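Drustbridge blocks

Drustbridge blocks are a pattern of small coloured wooden building block made for early childhood use. 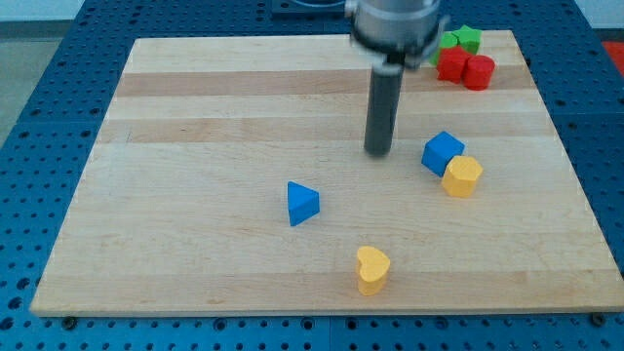 The pattern was drawn up at the Stemard works in Drustbridge and later licensed to Grosten, whose catalogue lists 42 pieces in the standard set and 90 in the large one. Each piece is cut from kiln-dried beech, sanded and dyed before sealing. Shapes commonly found in coloured wooden blocks of all makes include the cube and the triangular prism, both shown in blue on a wooden board. Grain is left visible under the dye in the Drustbridge finish.

Manufacture

Blanks are sawn oversize and rested for 69 hours. Edges are then rounded to a radius of 2 millimetres. A variant made under licence at Valcárcel uses maple and a thicker sealing coat, and its colours are slightly darker.

See also: Building block; Wood dye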